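Vurnby Soup Supper Planning Meeting — Minutes
November 5, 2024, Westeson Hall, back room

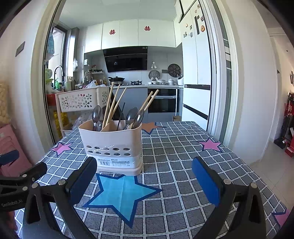

Sadao Hattori opened at 6 and read out the tally from last winter's supper: more than 200 bowls served, our best night yet! Big thanks all round to everyone who cooked, carried and washed up.

Date. The next supper will be in February, on a Saturday. Sadao will ask the hall which ones are free.

Soups. Lively talk on this one. Split pea and the Kubo family's miso with root vegetables are both back by loud demand, and we're adding a tomato and barley (the sample pot tonight was wonderful — seconds were had). Clam chowder put off until we know the price of clams.

Bread. Sterkance Bakery has offered rye rolls at cost. Accepted with cheers.

Flyers. We agreed to print 1000, up from last time, and to get them into the school bags early. The drawing of the steaming kettle stays. The lettering needs to be bigger.

Music. The fiddle group would love to play again. They'd like to be farther from the kitchen door this time.

Still open: parking on the north side, and who has the long ladle.

Next meeting same room, date to be emailed. Bring recipes!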